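Search this diary
Type and press enter

Wednesday, late

I finally got to the fabric shelf! I have been saying I would since the first week of March and tonight I made tea, put the radio on and just started pulling things down. It took the whole evening and I loved nearly every minute of it.

Most of what came out I had forgotten I owned. There were the striped pillow covers from the Uvberg flat, and a bag of cotton ends that Wenche Blomqvist gave me when she moved, still with her handwriting on the tag. I sat on the floor and read the tag like it was a letter. Then came the soft, airy stuff – the netting, the mesh, the old half curtain from the Kollier kitchen that I cut up for produce bags and never finished. I had three plans for it by the time I reached the bottom of the box.

I do love cloth with tiny holes in it. It weighs next to nothing and it takes the light so nicely, and it never stays folded, so I gave up and let it bunch.

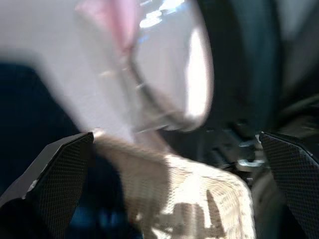 Photo: from the Skasus diary pages

Look at those colors, though. Cream on the high folds and then almost brown down in the creases, all in one crumpled piece of something. I could stare at that for ages. It makes me want to sew a summer blind for the landing in exactly those shades, with a plain hem and nothing fancy on top.

I found the measuring tape too (inside a sock, no idea) and did the landing window before bed. I wrote 100 on the back of an envelope and then couldn't remember if it was the width or the drop, so I had to go up and do it again. Width! The drop is longer and I have it written on the same envelope now, underlined twice.

Tomorrow I want to go by Brunner for thread. They had a lovely oatmeal shade in the window, and if it's gone I'll take the off-white. Also need: bias tape, new pins, a decent seam ripper. Mine is so blunt it mostly just annoys the stitches.

Shelf looks wonderful, by the way. Heavy things low, light things high, and a whole corner free that I am already planning to fill. I went back in twice with the light on just to look at it.

Last updated: Wednesday, 11:40 pm

This site uses cookies to remember your settings. Accept | Decline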